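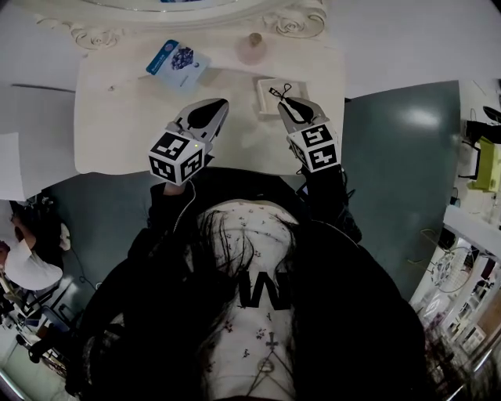 Prundex Opens Hand-Held Demonstration Program for Tabletop Tasks at Garnimmont

26 Jun 2023

Shares: 3 | Comments: 2

GARNIMMONT – Prundex announced today the opening of a demonstration program in which people teach everyday tabletop tasks to robot arms by performing the tasks themselves with a pair of hand-held grippers. The program, named Pellis, is based at the company's Garnimmont site and will supply training material for Leone, the two-armed system Prundex is developing for light sorting, packing and tidying work.

Under the program, a demonstrator holds one gripper in each hand and handles small household and personal items on a table. The grippers have padded fingers similar in shape to those fitted to the Leone arms. Each is mounted with a cube printed in black-and-white marker patterns, which allows the position and angle of the gripper to be followed throughout a task. The recorded motion is then matched with camera views taken from above and prepared for use in training.

Prundex has used remote control to teach its systems since the start of the Leone project. In that method, an operator moves a set of handles or a controller and the robot arm repeats the motion in real time. The company will continue to use remote control for tasks in which the weight, reach or speed of the arm itself must be taken into account. For lighter work, Pellis will become the standard method.

"A person who has never worked with a robot can pick up a pair of grippers and begin," the company said in a statement. "There is no arm to start up and no control panel to learn. The demonstrator concentrates on the items on the table, and the recording carries the detail that our engineers need."

Tasks in the Opening Phase

The opening phase of Pellis covers three families of tasks. The first is placing, in which an item is moved to a tray, box or marked spot on the table. The second is sorting, in which mixed items are grouped by type. The third is the handling of soft and flexible items such as cords, cables, pouches and thin packages.

Prundex considers the third family to be the most demanding. A cord does not hold one shape, and the same cord may be coiled in one demonstration and stretched out in the next. A small jar can roll if it is touched off center, and a flat card must often be slid to the edge of a surface before it can be lifted. Demonstrators are asked to deal with these situations in whatever way comes naturally to them, within the limits of a two-fingered grip.

Mistakes are kept. When an item slips or a first attempt at a grasp fails, the demonstrator corrects the error and carries on, and the full recording is passed to the review team. Earlier work on Leone was trained mainly on clean recordings, and the company found that the arms had little to draw on when an item was not where it was expected to be. Recordings that contain a recovery are now labeled as such and stored with the rest.

Varied Tables and Settings

Demonstrations are carried out on tables of differing size, height and finish, including pieces of decorative furniture with carved or raised edges. Prundex decided on this approach after reviewing the performance of an earlier Leone model trained only on plain workbenches. The model performed well on those benches and poorly on other surfaces, particularly where a rim or molding came close to an item it was meant to pick up.

Items are changed between sessions, as is their layout. Session staff are instructed not to arrange them neatly. Rooms are used in their ordinary working state, with other people, furniture and equipment present, so that the recordings reflect the conditions in which the arms are expected to operate.

"The homes and shops in which Leone will work are not laboratories," the statement said. "A system that has only seen a bare bench will be confused by the first ornament it meets. We would like that to happen in training."

Demonstrators and Training

Demonstrators receive a short introduction before their first session. It covers how to hold the grippers, how far the fingers open, and how to keep the marker cubes in view while working. Sleeves and cables must be kept clear of the markers, and each session begins with the grippers held apart over the work area for a brief check of the signal.

New demonstrators then complete two practice tasks, which are reviewed but not added to the training material. Staff look for hurried movement and for a tendency to turn the wrists further than the arms on Leone can follow. The second point has proved the more common of the two – human wrists are flexible, and a motion that feels minor to a person may be out of reach for the machine. Where this occurs, the demonstrator is shown a replay of the motion on a simulated arm and invited to try again.

Breaks are scheduled between tasks. The grippers are light, but holding the arms forward over a table becomes tiring, and the quality of the recordings declines when demonstrators are fatigued. Table height can be adjusted at most stations, and seating is provided nearby.

Participation is by written agreement. Demonstrators are informed in advance that cameras record the table, their hands and arms, and in many cases their clothing and the surrounding room. Faces that appear in the recordings are obscured during processing. A demonstrator may ask for a session to be withdrawn at any time before it is added to the training material.

Use of the Recordings

Once reviewed, the recordings are divided into short segments, each covering a single action such as reaching, closing the fingers, lifting or releasing. Every segment receives a written label in everyday words. The labeled segments are used to train the Leone control model, which is then tested on physical arms at Garnimmont with items that did not appear in the demonstrations.

Results from these tests are returned to the Pellis team. If the arms perform poorly with a certain kind of item, further demonstrations with similar items are requested. Prundex expects this exchange between the testing and demonstration teams to shape the list of tasks for the remainder of the year.

Next Steps

The opening phase will continue until September, when Prundex will decide which additional task families to include. Opening and closing containers, folding small cloth items and passing an item from one gripper to the other are under consideration. The company also intends to compare hand-held and remote-control demonstrations of the same tasks, using the same items and the same tables, and will publish a summary of its findings on the Leone project page.

Applications to take part as a demonstrator are open to adults living within traveling distance of Garnimmont. No technical background is required. Applicants should be able to stand or sit at a table and use both hands for the length of a session.

About Prundex

Prundex develops robot arms and control software for light handling work. Its Garnimmont site houses the Leone project, the Pellis demonstration program and the company's testing rooms.

Media inquiries may be directed to the Prundex press office at Garnimmont.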